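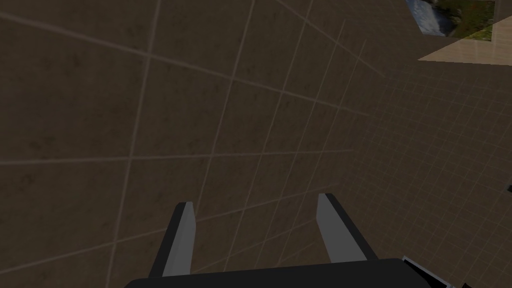 Simulator view, two-finger gripper open over the gridded floor.

Foltar Room-Turn Rehearsal Package
Hotlow part no. 266

The Foltar package is a software rehearsal station for sites that are moving part of their room-turn work to a mobile two-arm unit. It is used by lodging and staff housing operators to plan a shift before the unit goes on the floor. The package runs on one workstation and needs no network connection after activation.

Included
Room editor with door, window, bed and dresser models
Robot model, two arms
Kyei task scheduler, 28 stock tasks
20 operator seats
Printed setup guide

What changes for the shift
Attendants keep inspection, bed making and guest requests. The unit is given floor-level pickup and carrying. In the scheduler each task is assigned to a person or to the unit, and a task cannot be assigned to both. The attendant on the corridor holds the stop control and can return any task to the manual list – the reason field is optional.

Expect the supervisor's morning to change more than the attendant's. Room lists have to be entered before the shift starts, and late checkouts have to be moved by hand. Sites that write their lists on paper should allow 60 minutes of supervisor time per shift until the room files are complete.

Individual pick rates are not recorded. Logs are kept by room and task, and can be exported as plain text.

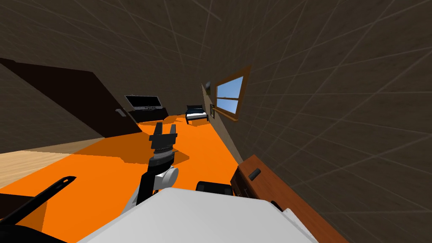
Furnished room model with bed, television and dresser, seen past the robot's body and raised arm.

Room files
Each room type is built once and copied. Furniture can be moved after copying, but door swing and window position are locked to the parent file. Floor finishes are set by area, so one room can hold more than one. Finish color has no effect on wheel grip; grip is entered separately under Surface.

Files made in the older Rerkby editor will open. Handles and drawer pulls do not carry over and must be placed again.

Requirements
Workstation with dedicated graphics card
60 GB free disk space
Three-button mouse (the trackpad is not supported in the room editor)

Ordering
Ships from stock. Additional seats are sold singly. On-site setup is quoted separately and is not available in January.

Page revised Nov 20, 2023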